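Metal bin for sorting reclaimed brick-colored blocks: coat it or leave it bare?

Started by kaczor_m, 2026-01-31
9 replies

kaczor_m
I have a big gray sheet-metal bin that I use for sorting blocks on the bench. Open top, flat floor, a shallower compartment along the back, and a slanted panel that comes down from that compartment to the floor. The blocks are long reddish-brown pieces, grooved lengthwise. I tip them down the slope and line them up at the bottom by length.

The slope is where I have the problem. It was pale all over when I got the bin. Now the lower part has gone dark gray in one big uneven patch and the upper part is still whitish with scratches running down it. 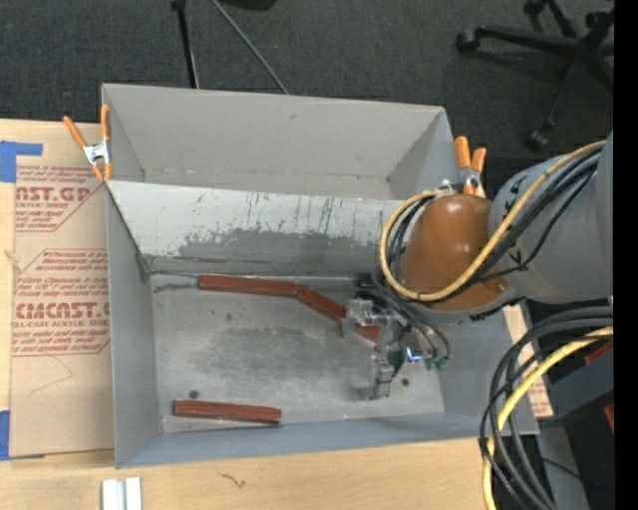 What I want to know is whether I should strip the whole panel and recoat it, or leave it alone until it wears evenly. The floor is stained in the middle as well but I care less about that. The bin sits on a light wood tabletop and I don't want anything rubbing off on the wood.

Mieczysław Kaczorowski

slopeside
Leave it. Any paint you put on a slope that takes blocks every day will be gone by June. Bare metal is fine indoors.

annick_mac
I disagree with slopeside. Bare steel in a room with any damp will rust, and rust comes off on the blocks. Do you know if it's galvanized? If it is, recoating is a waste of money. If it's plain steel I would do it.

kaczor_m
I don't know. It came from Nowakowski with a lot of other shop stuff and there was no paperwork. The floor is a brushed silver-gray and the walls are a smooth gray. No orange anywhere that I've found.

annick_mac
Try a magnet first. If it doesn't stick you probably have aluminum and you can stop worrying about rust. If it sticks, it could be either plain or galvanized, so you still have to look closer. Wipe a corner with a damp rag, leave it overnight, and see if it turns.

tolbert902
Are the stains on the floor from the blocks or from the metal? I had the same cloudy gray marks in a tray and it was just block dust and oil. Came up with dish soap and a nylon pad. Don't use steel wool, it leaves bits behind and those rust even when the tray doesn't.

kaczor_m
Some of it wiped off with soap just now. The dark patch on the slope didn't change at all. There are also two small dark round spots on the floor, one toward the left and one toward the right. Those didn't move either.

slopeside
Could be old fastener holes somebody filled. Run a fingernail over them. If they're flat I'd forget them.

tolbert902
Or put a liner on the slope and skip the paint. I used a sheet of Menevari, cut to size, held at the top edge with tape. Swap it when it wears through. The blocks slide a bit slower on it.

annick_mac
A liner traps grit underneath and you end up with worse scratches than you started with. I went through two of them before I gave up. If you do it anyway, lift it and brush under it every week.

kaczor_m
Magnet sticks. I'll do the damp rag test in the back corner tonight and hold off on the paint. If it stays clean I'm going with slopeside. If it turns I'll ask Annick MacLeod what primer she used.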